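Seating the Parts: A Project on Handling Computer Components
Final report, Computer Hardware Workshop
Amândio Rocha and Natália Aguiar
19 May 2007

1. Subject

Our project deals with the parts of a desktop computer that are easiest to damage during assembly: the processor and the memory modules. We wanted to write a short set of working notes that first-year students could keep on the bench. The work was split so that one of us wrote up the processor section and the other the memory section, and we did the checking together. 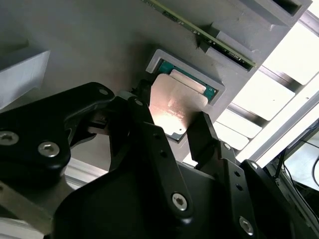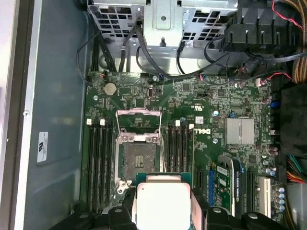 Processor in both, memory module at the top of the first.

2. Processor

The processor is a square part with a metal heat spreader on top and a green substrate under it. It should be held by its sides. Fingers must stay off the underside and out of the socket. A scratch on the heat spreader is mostly a matter of looks, but damage to the contacts can mean that the machine will not start, or that it starts and fails to see part of its memory.

On a board with a hinged load plate the order of work is:

Release the lever and lift it all the way.
Raise the load plate until it stays open by itself.
Check the socket under a lamp for dust and hair.
Match the marks on the processor to the socket.
Lower the processor straight down and let go.
Close the plate, then the lever.

No pressure is put on the processor itself. The lever does feel stiff when it closes, and students who have not done it before tend to stop halfway. We put a note about this in the bench sheet after Natália did the same thing on her first try.

The processor should be level when it goes in. If one side touches first and the part is then slid into position, the contacts take the load sideways. Anyone who gets it wrong should lift the part out and start again.

3. Memory

Memory modules need more force than processors, and this surprised most of the class. The latches are opened first. The notch in the module is lined up with the key in the slot, and both ends are pressed down evenly. If the module goes in at one end only, it should come out again before anyone pushes harder.

Which slots to fill first depends on the board. We had meant to give a general rule, but the manuals we read did not agree, so the bench sheet now says to look it up.

4. Storage of loose parts

Loose parts were kept in antistatic bags in the Wilar cabinet at the back of the workshop. We relabeled the drawers by type. The old labels went by the year the parts came in, and that was no help when looking for something. Thermal compound is in the top drawer with the wipes.

5. Costs

The project had a budget of 890. We spent 400 of it at Clisemis, on bags, wrist straps and a bench mat. The rest went back to the department.

6. Remaining work

The bench sheet still needs a section on heatsinks. We also want to redraw the lever diagram, which is too small to read when printed. The next group can pick this up in August.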